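The Laundry Corner: folding on the bed, and other small victories

Hello again from Plililside! My inbox has been full of laundry this month. I asked in March for your folding habits, expecting a dozen polite notes, and I got 302 replies, including one that ran to four pages and had a diagram. I read every one of them (some with a cup of tea, some while hiding from my own dryer) and I want to share the bits that changed how I do things at home.

The big question was where you fold. I always assumed everybody had a table for it. Well, no! The bed won by a mile, and after trying it for a few weeks I get it. You've got all that space, you don't have to bend, and you can't go to sleep until the job is finished. Femke Groen over on the Quan side of the hill wrote that she strips her bed down to the fitted sheet first, pulls the comforter off completely, and dumps the basket in the middle. I'd been folding on top of a puffy comforter and wondering why all my shirts came out lumpy. So now the comforter goes on the chair and I work on the sheet. Much better.

The second thing is corners. I used to grab a piece of cloth wherever my hand landed and sort of wrestle it flat, and I'd end up with a fold that was crooked from the very first move. Now I do what so many of you told me to do: go looking for a corner in the heap, then find its neighbor along the same edge, and lift the whole thing up by those two. Let it hang a second. Give it one good shake if it's being stubborn. You can see right away if you've got a long side or a short side, and most of the twist falls out without any help from you.

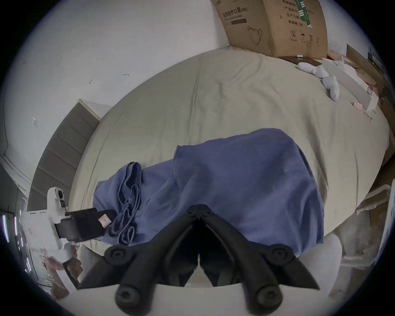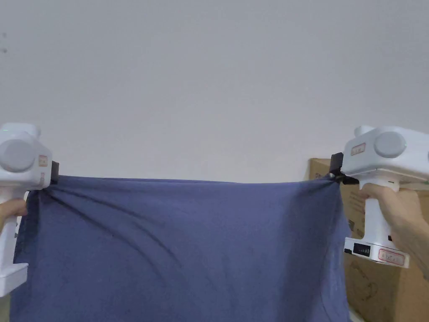 Blue cloth, first picture: in a heap on the bed. Second picture: held up by its two top corners.

Once it's hanging straight, bring the two corners together, slide one hand down the doubled edge, and lay it on the bed with the fold toward you. Smooth from the fold outward with the flat of your hand. I do one more fold in half and then thirds, which fits my hall closet. Your closet may have other ideas, and I'd go by the shelf every time. Everett Villanueva cuts a piece of cardboard to the width of his shelf and folds everything to match it, and I laughed when I read that, and then I went and cut one too. Mine came out of a Bullance shoebox and it lives behind the towels.

A few of you asked about soft knits, the T-shirt sort of fabric that slithers around. My only advice is to go slower and not pull. If you stretch it while you fold it you get a wavy edge that drives you crazy, or drives me crazy anyway. Lay it down, pat it, leave the tiny wrinkles alone. They mostly relax in the pile.

And fitted sheets! I know, I know. I promised a fitted sheet method back in the winter and I still don't have one I'd put my name on. I tuck the corners into each other, fold until it's vaguely a rectangle, and put the good side facing the closet door. If you have something better, please write in, with as much detail as you like.

Last bit of news: the linen swap at Plurnura Hall was a hit. We had 496 pieces come through the door, and the last 100 or so pillowcases went home with people who swore they were only there to look (me included, I took 2, one with lemons on it). We'll do it again in the fall. Please fold your things before you bring them, even badly, and pin the size to anything bigger than a hand towel. Coffee will be on from nine in the morning.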